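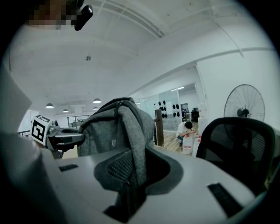 Looking After a Zipped Jacket
A guide for pupils aged 7 to 11
Hirnden Museum of Everyday Things, Learning Department

Many children wear a jacket or a hooded top with a zip. This page explains how a zip works and how a jacket should be folded and put away.

What is a zip?
A zip has two rows of small teeth. Each row is fixed to a strip of cloth called the tape. The part that moves up and down is the slider, and the little tab that you hold is the pull. Inside the slider is a channel shaped like the letter Y. When the slider goes up, the channel presses the two rows together and the teeth lock. When it goes down, a small wedge pushes them apart again.

Why does a zip get stuck?
Most often, a piece of the lining has been caught in the slider. Do not tug hard. Hold the cloth flat with one hand and move the slider gently back the way it came. If it will not move, ask an adult to help you.

What does "heathered" mean?
Some grey cloth is not one plain grey. Light and dark fibres are mixed together before the yarn is spun, and this gives the cloth a soft, speckled look. Cloth of this kind is called heathered, after the plant that grows on moors and hills. A lining may be a darker shade than the outside.

How to fold a jacket
Close the zip. Lay the jacket on a clean table with the front facing down. If there is a hood, smooth it flat over the back. Fold one side towards the middle, and lay the sleeve straight down. Do the same with the other side. Now bring the bottom edge up to the collar and turn the jacket over.

Before washing
Empty the pockets and close the zip, as open teeth can catch on other clothes. An adult should read the care label and choose the wash.

Words to remember
Collar: the part that goes round the neck.
Lining: the cloth on the inside.
Slider: the part that opens and closes the zip.
Tape: the strip of cloth that holds the teeth.

Text by Frauke Bauerfeind and Alina Bratu. Schools may copy this page for use in class. Last reviewed February 2020.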